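Seasonal cellar-door host wanted, Endwood Vineyard 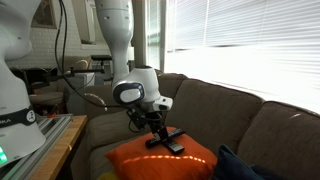
We need somebody for the cellar door from June until the last of the picking. The job is pouring small glasses of wine for people who have driven a long way up a bad lane and would like it to have been worth it.

Endwood grows grapes on a slope that gets the sun when there is any. We make two whites, a pink that sells out, and a red that my business partner believes in. You needn't be an expert. You do need to keep a straight face when a visitor finds notes of wet pony in the Nurkar.

**What you'll do**

- Lead the 11 o'clock and 3 o'clock tours, uphill, talking
- Run tastings, and notice who is driving
- Pack orders for the Flusow wine club (733 members, all of whom want theirs first)
- Wash glasses. The advert we ran last year left this out and there was some bitterness

**What we'd like**

A cheerful manner before lunch, decent shoes, and enough arithmetic to work the till when the card machine sulks. A second language would be handy for the coach parties. You must be over 18. Experience in a pub, café or primary school counts.

**What you get**

Pay is by the hour and goes up at harvest. There's a £200 bonus if you stay to the end of picking, a staff discount, and a room above the Yeh barn if you want it. The room has a fine view and a cockerel. Buses stop at the foot of the lane twice a day, neither time convenient.

We bottled 2,000 cases last season and would like to see them leave.

**To apply**

Send a page about yourself to the Endwood office, with a line on the last wine you enjoyed and what you paid for it. Supermarket bottles are fine. Please leave out the word "passionate".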